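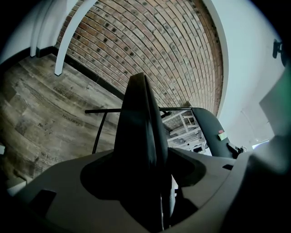

Old cellars and the damp-proofing sales pitch

Another flyer came through my door in March, this one offering a free survey from a firm called Brekier. I took them up on it. The man spent two minutes downstairs with a meter, found damp on every wall he touched and left me a quote for £3,091. A cellar dug into wet clay has damp walls. I could have told him that for nothing.

Tegwen Griffiths had the same visit and a quote of £1,365 for what reads, word for word, like the same job. I asked the office how the two prices were worked out and was told they were "tailored". I am still waiting to hear to what.

My doubts are mostly about the sealing paint. Brick under an old house needs to breathe, and water that can't come out through the face will go somewhere else, usually up. Mabli Gwynne had hers painted years ago and says she is happy with it - though she also runs a dehumidifier day and night, so I'm not sure what the paint is doing.

Before signing anything, check your gutters and the ground level outside. Mine needed a new length of downpipe, which came to £256 fitted. I'll report back after a full winter, and not before.

Letters on this to the usual address, please. 6/28/26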